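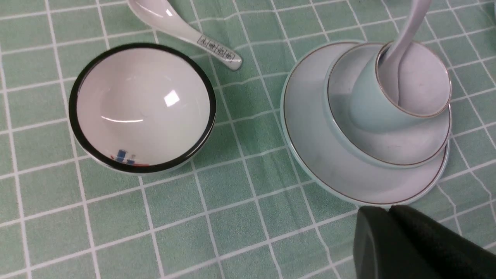
Chapter 3
Setting the Table

Every household owns two sets of dishes: the set it believes it owns, and the set that comes out of the cupboard at six in the evening. The first matches. The second has one bowl with a black rim, a couple of saucers edged in brownish gold, and a white soup spoon that may have arrived with a takeout order. Most of your working life, if you go into catering or run a dining room, will be spent with the second set.

This chapter is about making it look as if you meant it.

We begin with the cloth. A printed grid, like the white lines on a pale green tablecloth, is the cheapest measuring tool you will ever own. Line up the edge of the table with one row of squares and you can place every bowl the same distance from the diner without a ruler. The catch is that the lines only help if the cloth lies flat. Once it wrinkles, they wander, and so will your bowls. Smooth from the center out, then do it again, as the first pass mostly moves the folds to where the guests will sit.

Next comes the stack. Small saucers go on large plates, and the rims should be close enough in color to pass for relatives. They need not be twins. Before anything is stacked, tilt each plate toward a lamp. Smudges that hide on a pale plate in the cupboard show up very well in front of a customer, and a glossy bowl will report on your ceiling lights whether you ask it to or not.

Spoons are covered in Section 2. A ceramic soup spoon is shorter and thicker than the metal kind and does not care to be lined up with forks. Students who learned on the Kenonel place setting in Chapter 1 often try anyway.

The practice room at the Rashidi dining hall seats 80, and its cupboards hold more than 230 pieces from at least as many sources as anyone has bothered to trace. You will set one table from them by the end of the chapter. Chipped pieces go in the gray bin. Ugly pieces do not.

Words to know: place setting, rim line, underplate, drop (of a cloth), well (of a plate)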